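3 min read

Household Support Gallery: The Small Room, Before and After

The Kutavura Residence provides short-stay accommodation for families of patients receiving treatment nearby. Each room is prepared by the household team before a new family arrives, and a modest stock of everyday supplies is set out for their use. This gallery records the reorganization of the small supply room on the second floor, completed in April under the direction of Myrto Gavalas, Household Services Manager.

The work was made possible by a grant from the Ververidis Foundation, which contributed $1,000 toward shelving, baskets and labels. The Residence is grateful for this support.

Background

Until this spring, supplies for all 24 guest rooms were kept in cartons in the hallway closet. Staff members preparing a room often had to open several cartons to find a single item, and the closet door could not be fully closed. Families who needed an extra towel or a bottle of water in the evening were asked to wait for a member of the team.

The small room had previously been used for folding chairs. The chairs have been moved to the lower level, and the walls have been repainted white. The frosted window was kept as it was, as it admits daylight while preserving privacy on the courtyard side.

How the supplies are arranged

Supplies are now grouped by use. Bed linens and towels are stored on the upper shelves, toiletries at eye level, and drinks and packaged snacks below. Smaller items are placed in plastic baskets, which can be carried directly to a guest room and returned when empty. The baskets were purchased from Favby in a single size so that they stack neatly when not in use.

Paper goods are stored separately, in the cabinet supplied by Ondness. The cabinet remains locked overnight – the key is held at the front desk.

Water for guest rooms

Bottled water is among the items families request most often. The household team follows a simple procedure when placing it in the baskets:

Bottles are checked for a sealed cap and a readable date.
Bottles that have been opened are never returned to stock.
Each family receives three bottles on arrival, with more available on request.
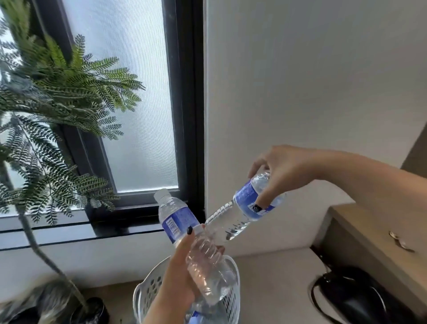

The team sets aside about 30 minutes each morning for restocking. Baskets are wiped with a damp cloth before they are filled, and any that have cracked at the rim are taken out of service. Heavier items go in first, with snacks and tea placed on top – a practice adopted after several packages of crackers were crushed during the first week.

Families are welcome to keep the basket in their room for the length of their stay. It should be left on the desk at departure, together with any unopened items.

Requests and donations

Donations of unopened toiletries, tea and bottled water are accepted at the front desk during office hours. Donors are asked to speak with the household team before bringing large quantities, as storage space remains limited. Glass containers cannot be accepted.

Page last updated 17/10/2024

Contact Household Services | © Kutavura Residence. All rights reserved. | Back to top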